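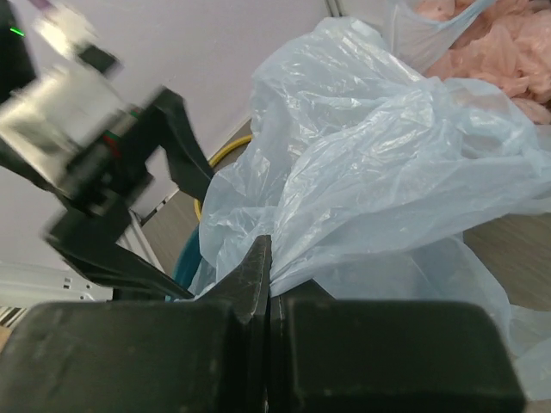
Fingertip day on the two-arm cell

Thu 2 February

Thin plastic bags are the job that shows me when the fingers need work. The tips have to meet cleanly all the way up or the film slides out. I wipe the pads with a dry cloth, check the gap with a feeler strip, then snug the two screws behind each jaw. The cell had 40 hours on it since the last check.
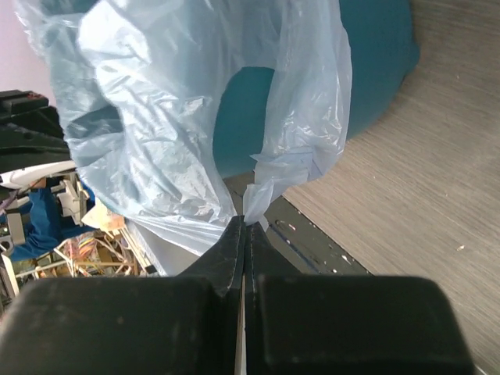

Light blue bag, held by its tail between the tips.

After bags I go to rigid things. A cup and a ring need less squeeze, so I drop the grip force to 25 percent and slow the close. 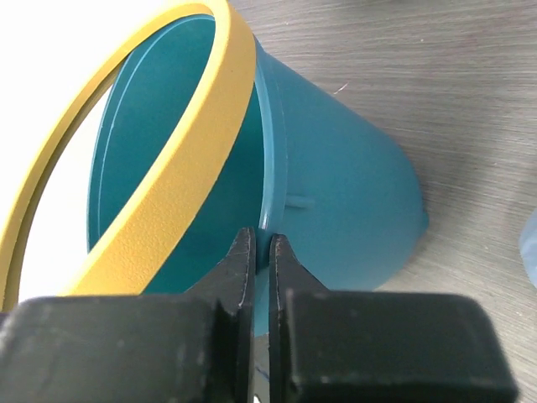 Gizella Veres at Zalley sent me spare tips in June and I still have a pair left. I'll swap them when the coating on the inner edges gets worse. Next job is the cable tie on the left wrist.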